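Sarnell Estates Helpdesk
Furniture and fittings: ticket record

Subject: Replacement bench panel, Willden Building, ground floor workroom
Category: Fixed furniture
Priority: Normal
Raised by: Chaltu Sisay, Workroom Supervisor
Assigned to: Mekdes Derese, Furniture and Fittings
Status: Closed, with one item carried forward

Original request

The top panel on Bench B in the ground floor workroom was replaced in January as part of the Dinsa bench renewal. Staff have reported that the new panel moves when weight is placed on the corner nearest the window. The movement is slight but it is accompanied by a knock, and small items set down near that corner have rolled off. The same panel type was fitted to Benches A and C in the same week and there have been no reports concerning either.

I should be grateful if the bench could be inspected and either adjusted or the panel exchanged. The workroom is booked on most mornings, so a visit after 2 pm would be preferred. The bench remains in use for light work and a notice has been placed asking that nothing heavy be left on it.

C. Sisay

First response

Thank you for your request. Before a visit is arranged, please confirm the following.

Whether the movement is felt in the panel only, or in the panel and the frame together.
Whether the bench has been moved from its original position at any time after fitting.
Whether the fixings underneath have been tightened or removed by anyone in the department.
The finish of the panel as fitted. The order for the Willden Building included panels in both light grey and dark grey and the delivery note does not state which bench received which.

Please do not attempt to wedge or pack the panel in the meantime. Temporary packing left in place makes it difficult to establish the true level of the frame.

M. Derese

Reply from requester

The movement appears to be in the panel only. With one hand on the frame and the other pressing on the corner, I could feel no movement in the frame. The bench was pulled forward once by the cleaning contractor and put back, to the best of my knowledge, in the same place. No one in the department has touched the fixings.

The panel is dark grey. An attachment is supplied for the finish.

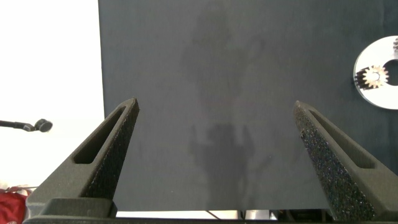
Attachment 1. Panel finish, dark grey.

I would add that the colour suits the room and we have no objection to it. The form we signed asked for light grey on all three benches, and the departmental copy can be forwarded if needed. Our concern is with the movement at the corner.

C. Sisay

Note to file: order check

The attachment has been compared with the finish list held by this office and the dark grey entry recorded against the order. The order itself has been checked with Fenero, who supplied the panels. Fenero's dispatch sheet shows two light grey panels and one dark grey panel sent to the Willden Building. The dark grey panel is listed under a different line of the Dinsa range, intended for wall benches. It has the same overall depth of 800 mm but the fixing points underneath are set 400 mm apart. The frames in the workroom are drilled for fixings at 300 mm.

This may account for the movement, as the fitter would have been able to use only some of the existing holes. The matter cannot be settled from the attachment or the dispatch sheet and will need an inspection from below.

A visit has been booked for Friday at 2.30 pm. The requester has been asked to clear the bench beforehand.

M. Derese

Visit report

Attended as arranged. The bench had been cleared and the neighbouring stools moved back to allow access.

Frame. Checked with a level along the front rail, along the back rail and across both ends. The frame is level front to back. The foot at the window end was found to be off the floor by a small amount and was wound down until it made firm contact. This did not cure the knock at the corner, although it did reduce it.

Fixings. Two screws are present at the wall end and one at the centre. No screw is present at the window end. The plate at that end has been left loose on the frame and accounts for the noise when the panel is pressed. The spacing on the underside of the panel agrees with Fenero's sheet for the wall bench line.

Fit. The gap between panel and frame at the window corner was measured with a feeler gauge at just over 5 mm when the opposite corner was held down.

Action taken. The loose plate was removed, bagged and taped to the inside of the frame. The three existing screws were checked and found tight. A clamp was offered to the requester as a short-term measure and declined, as it would have obstructed the drawer below.

Recommendation. Exchange the panel for the correct type. Drilling new holes in the present panel is not recommended without Fenero's agreement, as it would affect any return.

M. Derese

Reply from requester

Thank you for attending. The bench is noticeably quieter, and we are content to go on using it for paperwork until the exchange can be made. The notice has been reworded accordingly.

Would it be possible for the replacement to be supplied in dark grey? Two members of staff have remarked that it shows fewer pencil marks than the lighter benches. If this would delay matters, please proceed with light grey as first ordered.

C. Sisay

Supplier correspondence, summary

Fenero has accepted that the wrong line was sent and will collect the present panel without charge. Dark grey is available in the correct line at the same price. The panel will be delivered to the Willden loading door, and collection of the old one will take place on the same visit. Fenero has asked that the old panel be left unwrapped for checking. Protective card should be kept to hand for the edges.

Fitting will be carried out by this office. The workroom will need to be free for one afternoon.

M. Derese

Closing entry

Replacement panel fitted, dark grey, correct line. All fixings were used and tightened by hand. The plate removed at the earlier visit was refitted at the window end. The panel was tested at each corner with the requester present and no movement was found. The notice has been taken down and the old panel was signed for by the Fenero driver.

Carried forward: the feet on Benches A and C are to be checked at the next routine visit, as both stand on the same stretch of floor. A separate ticket will be opened for this and copied to the requester.

Ticket closed with the agreement of C. Sisay.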